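Homarari Tumanine Upright Fridge – black outer frame, white interior
Refurbished, delivered within 30 miles
£249

We do like a fridge that gets on with its job, and the Tumanine has been one of our steadiest sellers ever since Uchenna first talked us into stocking it. It suits a staff kitchen, a studio flat, a church hall or that corner of the utility room where the old chest freezer used to hum away to itself. People come in asking for something bigger and fancier, have a good look at this one with the door open, and quite often go home with it after all.

The inside is plain white, which makes life a good deal easier when you are hunting for the last of the butter, and the shelf takes ordinary plates laid flat – no decanting everything into little tubs unless you want to. There's a fan behind the round grille in the back wall, and it keeps the cold air moving about. Please leave a bit of a gap at the back of the shelf so it can do so! Janaína in our workshop says most of the "it isn't cooling" calls she takes are cured by shifting a big bag of salad forward a few inches.

Soft fruit keeps nicely on a plate in the middle, we find. Strawberries are happiest unwashed until you want them, and anything with a strong smell ought to have a cover over it.

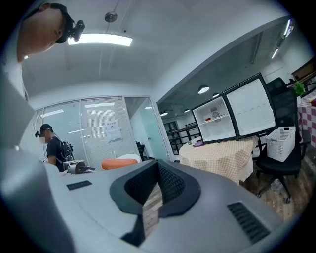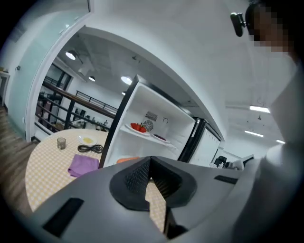

Second picture: the fridge open, with strawberries on the shelf and the checked tablecloth on the round table to the left.

What you get
Refurbished fridge, cleaned and tested by us
One shelf, fitted, and a spare in the box
Printed instructions (large type if you ask)
12 months' guarantee, parts and labour

Delivery and setting up
Natanael and Mulugeta do the deliveries, Wednesday included, and they'll carry it up one flight of stairs for nothing. Further flights are £15 each. Do measure your doorways first, and the turn at the top of the stairs too if you have one. Once it's in place, let it stand upright for a few hours before you switch it on, then give it overnight before you fill it.

We can take your old fridge away for £30, so long as it's empty and unplugged when we get there.

Cleaning
Warm water with a spoonful of bicarbonate of soda does very well for the inside. Wipe the door seal while you're at it, particularly along the bottom where the crumbs gather, and dry it with a soft cloth. Please don't spray anything straight at the fan grille – a damp cloth is plenty.

Spare shelves and door seals are kept at the counter, or ring and ask for Jucélia.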